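Subject: Re: [innkeepers] Channel sync and double bookings
From: Telma Ibarra

Catalina Riquelme wrote:
> We run 7 rooms at the Durán house and moved to Iltodex in March.
> Twice now the same room has sold on two sites within the hour.
> Is the sync interval fixed, or can it be changed per channel?

It can be changed per channel. Go to Rates, then Connections, then the clock icon. The default is 19 minutes, which leaves a wide gap on a busy evening.

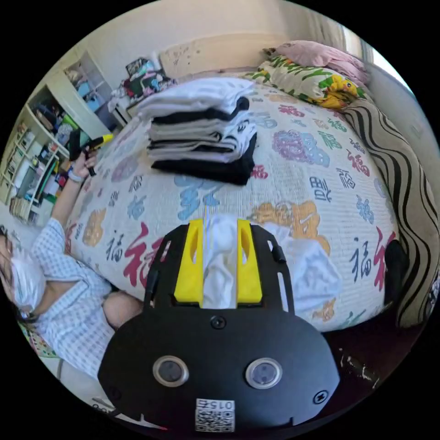

Set it to the lowest value your plan allows. Then check that each room is mapped as a single unit and not as a room type with stock of two. Our import from Cono got this wrong on the twin rooms.

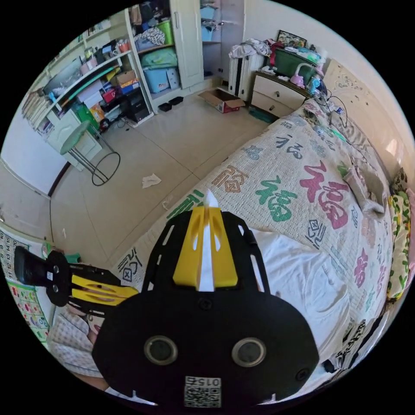

The log under Connections keeps the last 100 updates. Sort by channel and look for "queued". A queued update has not been sent, even though the calendar on your side already shows the night as closed.

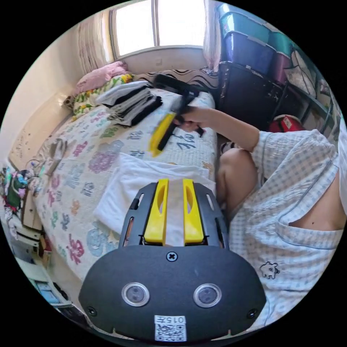

Does a manual block go out at once?
Manual blocks wait for the next sync like everything else, unless you press Push after saving.

Leandro Ulloa exported our full history at Pavcombe, 1,106 reservations, and every double booking we had fell between a queued update and the next send. Late arrivals booked after 9 p.m. were the worst of it.

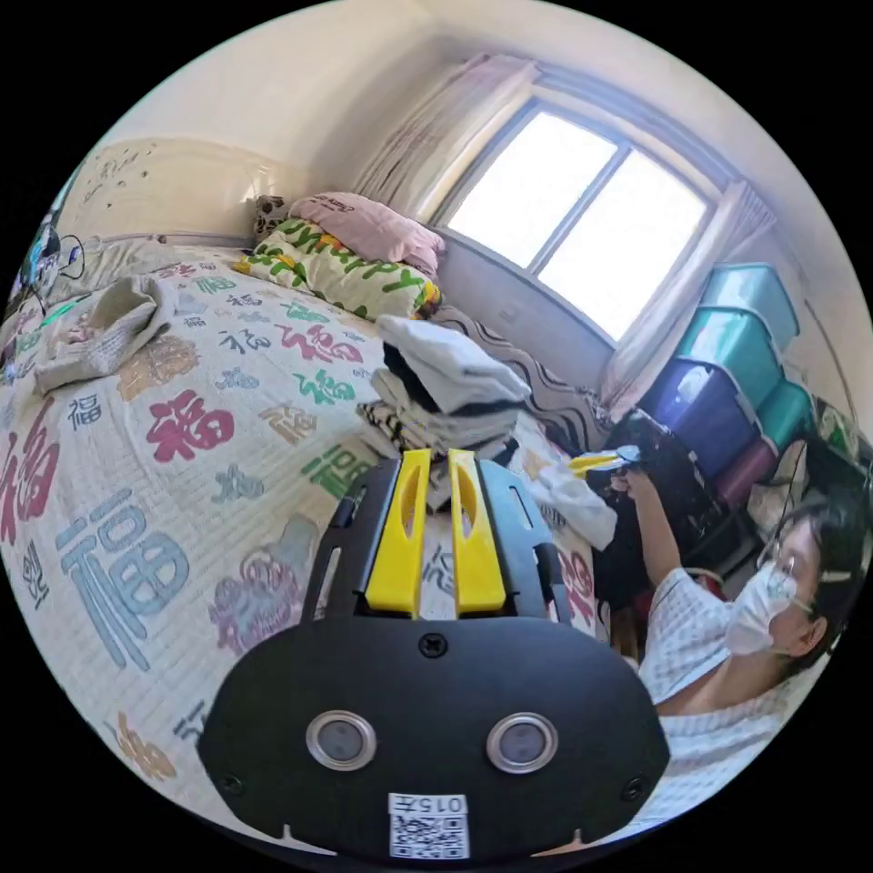

If the log is clean and it still happens, send me the two booking references off list, with the time stamp from each site. Tadeo Benítez has the support contact for mapping errors.

Telma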